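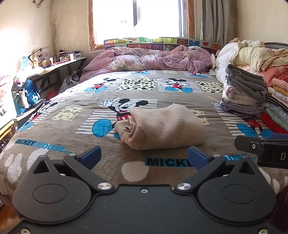
Comment: evening hours at the library

Grolport library now shuts at five on every weekday. The council says the change saves money and that few people came in after tea. I think it should be reversed, and I think the case for it was weak from the start.

The council's paper gives 1,159 visits after five o'clock last year. It calls this low. It does not say that the late opening was on one night a week, or that the lift was out of use for most of September. Tindmont has a smaller library and still opens until eight on Thursdays.

Most people with a job cannot get to a building that closes at five. They can go on Saturday morning, when there is a queue for the desk and the children's session takes up half the floor. Many will stop going. In a year or two the council will have a new set of low figures and will use them to cut something else.

The saving is put at 57 pounds a week. The new planters on Plavell Road cost more than that to water in a dry summer, and I have yet to hear a councillor call them a luxury.

I would start again with one late night, kept to the same day all year and printed on the door. Give it two winters. If the seats are still empty after that, I will accept the early closing without complaint.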